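Materials & Making

The adhesive on a roll of duct tape is a compromise. It has to grab on contact, hold under load, and still let go of the roll when someone pulls on the loose end. Most pressure-sensitive adhesives can be tuned to do two of those jobs well. The third is where the formulators at Cornen, a small coatings firm, spend most of their hours.

Leif Nyberg has run the peel laboratory there since it opened. His standard test is simple. A strip is pressed onto a steel plate with a weighted roller, left for 24 hours, and pulled back at a fixed angle and speed while a load cell records the force. A good batch gives a flat trace. A bad one gives a sawtooth, which means the adhesive is sticking and slipping in turns.

"People ask for stronger," Nyberg says. "What they want is predictable. A tape that peels at the same force in December as it does in summer is worth more than one that wins a single pull."

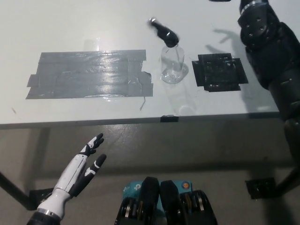

OKELL, May 2, 2020 - The typical product has three layers. A polyethylene film on top sheds water. Beneath it is a cloth scrim, a loose grid of yarn that carries the tension and lets the tape tear by hand along a line. The adhesive, usually rubber mixed with a tackifying resin, is pressed through the scrim so the layers act as one.

Tear behavior depends on the scrim more than on anything else. A tight weave raises strength but makes the tape hard to rip straight. A loose weave tears easily and leaves threads. Cornen's log lists 1,469 trial rolls, and Nyberg attributes most of the rejects to yarn spacing.

Overlap is a separate problem. Tape bonds less well to its own film backing than to bare steel, so the seams in a layered patch are often the first place to lift. Wrinkles add to it by trapping air in channels under the film. The lab's advice is to lay each strip flat from one end, press outward from the center line, and leave the ends unstretched. A strip applied under tension keeps trying to shorten, and its ends curl.

Residue is the current project. Heat softens the rubber and lets it flow into small pores, and light through a worn backing breaks it down further. The lab ages its samples in an oven for 39 days before peeling them. The next series, under the working name Pistari, uses a different resin and goes into the oven this month.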